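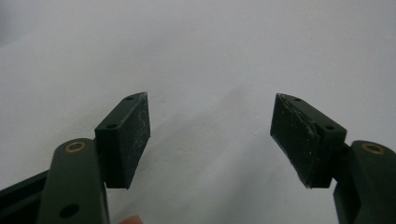 Plustari Brass Bushing Set, for folding chairs, loungers and camp tables

Most worn-out folding furniture gets thrown away over a sloppy pivot, and most of the kits sold to fix it aren't worth the postage. We've carried three brands of these and dropped two. The Plustari set is the one left, and we still have some complaints about it, listed further down. What you want at the end of the job is a gold-colored rim sitting flush in the plastic, as on the dark green arm in the photo, with no lip standing proud to chew up the part next to it. The hole lower on the same arm has no metal in it, and plenty of chairs are built that way at every joint. Some of them last for years. If yours isn't wobbling, leave it alone and keep your money.

What's in the bag
17 plain brass bushings in 3 bore sizes
2 hand reamers
1 folded instruction sheet (see below)

What the maker says
"Good for 1000 folds." We have no idea who folded what to get that number. Plustari's distributor, Grerkenska, couldn't tell us the load, the kind of chair or whether anyone was sitting in it. Treat it as decoration.

What we say
The brass is decent and the bores are clean. Dalia Samir in our workshop put a set into two patio loungers in April and the side-to-side play was gone on both. She'd like it known that one of the arms was already cracked through the pivot and the bushing did nothing for it. Brass won't fix split plastic, whatever the back of the packet hints at.

The reamers are soft. Fine in nylon, slow in hardwood, hopeless in aluminum. If you have a drill press, use that and put the reamers in a drawer. Go in small steps – an oversize hole is worse than the wobble you started with, and glue is a poor rescue.

The instruction sheet has the middle size drawn upside down next to the large one. Measure your pin with calipers and ignore the drawing.

Will it fit my chair?
Okby and Zariņš loungers, usually yes, at the main pivots. Check the thickness of the arm before you order. Thin stamped arms don't leave enough material for a bushing to grip, and we won't sell you a set for those if you ask us first.

Oil
The packet calls them "self-lubricating." Ours are plain brass, so we don't see how. Use a drop of light oil at the start of the season and wipe off the extra.

Returns
Unopened bags only. Questions about fit go to Ilango Kaimal at the parts desk. Send him the pin diameter and the arm thickness, or he'll just write back and ask for them.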